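Black thread on practice skin pad, knots too tight?

Feten14
Hello all. I am learning to close a cut on the pale practice pad. I put two sutures in black thread, but I worry that I pull too strong.

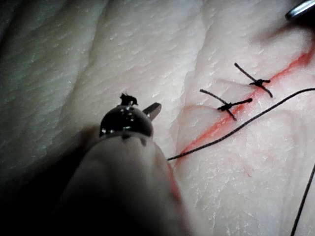
My question is also about spacing. My book says to leave less space than I do – is it important on a pad?

Odancombe
I would put them closer. Two is not enough for me.

Etiseo
I don't agree. First learn the knot, then the spacing. I made about 9 pads before I cared about it.

Feten14
Thank you both. I will try closer tonight – same thread.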